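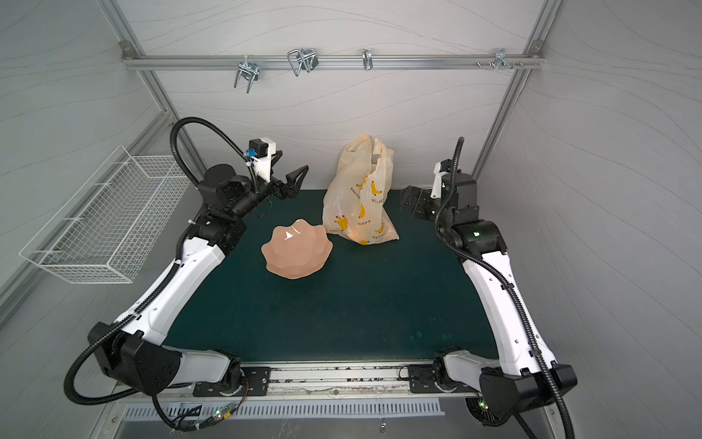 Scalloped bowl and banana-print shopping bag on a green mat.

Search this site Enter keywords Go

How to Weigh, Code and Report Donated Food from a Public Drive

Lộc Nghiêm
Updated July 30, 2021

This page covers the intake record for food collected at public drives and delivered to the Nolton warehouse. It does not cover retail pickups or purchased food, which use a different form. The steps assume a Dakis floor scale and the Multstead intake spreadsheet. Agencies that use another scale can follow the same order and skip the notes on the display.

Before you start

Open the current month's copy of the spreadsheet. Do not reuse last month's copy with the rows deleted, as deleted rows leave the receipt counter where it was. Check that the Drives tab lists the drive you are about to weigh. If it is missing, add the sponsor name, the collection dates and a contact email before entering any weight. A weight with no matching drive is left out of the monthly total, and the spreadsheet does not warn you.

Turn the scale on with the platform clear and let the display settle at zero. If it settles at any other value, press ZERO once. Do not press TARE at this stage. The capacity of the platform is 3000 lb, including the pallet and container.

Setting the tare

Tare is the weight of whatever holds the food. Drive donations arrive in one of three ways:

Shopping bags and small boxes. Enter a tare of zero. Do not empty the bags to weigh them.

Wheeled bins. Each bin has its empty weight painted on the side. Enter that figure in column D.

Gaylord boxes on pallets. Enter 30 for the pallet. Weigh one flat box from the same bundle and add it.

Use column D for tare in every case. The scale can subtract tare itself, but the TARE key holds its value until the power is cycled, and the next person will not know it is set. Enter the gross weight as displayed and let column E work out the net.

Weighing

1. Move the load fully onto the platform. No wheel should touch the ramp.
2. Take the pallet jack out from under the load and clear of the platform.
3. Wait for the STABLE light.
4. Write the gross weight on the load tag with the drive code.
5. Enter the same figure in column C before moving the load.

If the display reads OL, the load is over capacity. Split it and make two rows with the same drive code. Do not estimate the second half.

Single bags handed in at the front door can be held and weighed together at the end of the shift, as long as they all belong to the same drive. Bags with no known drive take the code WALKIN.

Coding the contents

Column F takes one product code per row. Most drive loads are unsorted when weighed and should be coded MIX. Use a specific code only when the sponsor asked for a single item, such as peanut butter or canned fish, and a look through the top layer agrees with that.

Nonfood items go under NF. Soap, diapers and pet food all count as nonfood on this form. They are included in pounds received and left out of the meal figure. If they are found during sorting, weigh them then and enter a negative MIX row and a positive NF row for the same amount. Both rows carry the original drive code.

Spoiled or opened items are handled the same way with the code DISC.

Converting pounds to meals

The Report tab divides net food pounds by the value in cell B2. That value is set once a year in December and is locked. Do not overwrite it to match a figure a sponsor has already published. If the sponsor used a different conversion, send them the pounds and the value of B2 and let them restate it.

Cash gifts made as part of a drive are not converted on this form. Nông, the donor database, holds those amounts, and the two are added together only in the annual report. Adding them here would count the gifts twice.

Sending the report

Filter the Report tab by drive code and save it as CSV. The Nông import accepts up to 3000 rows per file. Larger drives must be split by date, with the header row kept in each part.

Attach the CSV to the drive record, then send the sponsor the receipt from the Receipt tab. The receipt shows pounds only. It does not show a dollar value, and staff should not add one by hand.

Common errors

Net weight shows as a negative number. Gross and tare were entered in each other's columns.

Drive total is lower than the load tags. Look for a trailing space in the drive code. The match is exact.

Import stops at row 20. That row has a comma in the sponsor name. Remove it from the Drives tab and export again.

Receipt tab is blank. The contact email is missing.

We use cookies to remember your settings. Accept Decline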